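## 4. Fitting the Covgate cloth clamps and the Collet drip edge

By now you should have your Zunora café table standing on its own legs, with the foot screws wound in finger-tight. If it still rocks, please go back to section 3 and sort that out first, as the clamps will only make a wobble worse.

Inside the small bag marked Resteo you'll find the clamps, the drip edge and a spare spring. Put the spring somewhere you'll remember – the cutlery drawer has always worked for me.

1. Wipe the tabletop with a damp cloth and let it dry for 20 minutes.
2. Lay your tablecloth over the top and smooth it from the middle outwards, the way you'd smooth a bedsheet. Checks and stripes are very handy for getting things square.
3. Slide one clamp onto each side, rubber pad facing up, until you feel it click.
4. Tug the cloth gently at each corner. It should give up to 5 mm and then hold.

**Note:** Thick or quilted cloths need the wider clamps, which are sold separately. Please don't force the standard ones open, however tempting it is when guests are at the door.

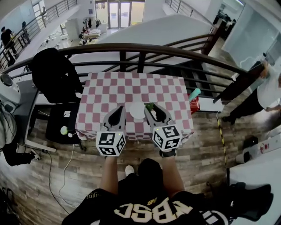
*Reinaldo Vasconcelos*
*Product guides and customer care*

A table this size is happiest against a wall or a railing, where it leaves you room to pull out a chair. If you're setting yours beside a railing, do these two things before you lay out the plates:

5. Leave a gap of 2 cm so the clamps on that side can open fully.
6. Clip the Collet drip edge along the railing side, lip upwards. It catches a rolling grape or a dribble of tea before either one goes over.

**Caution:** The drip edge won't stop a glass, a knife or anything else with real weight to it. Where there are people below, keep heavy and sharp things towards the centre of the table, and never lean on the cloth to steady yourself.

To take it all apart, press the grey tab on each clamp and lift – don't pull sideways, or you'll mark the finish. The clamps can go in the top rack of the dishwasher, but the drip edge prefers warm soapy water and a soft brush.

Guide revised 2021-02-21. Section 5 covers folding and winter storage.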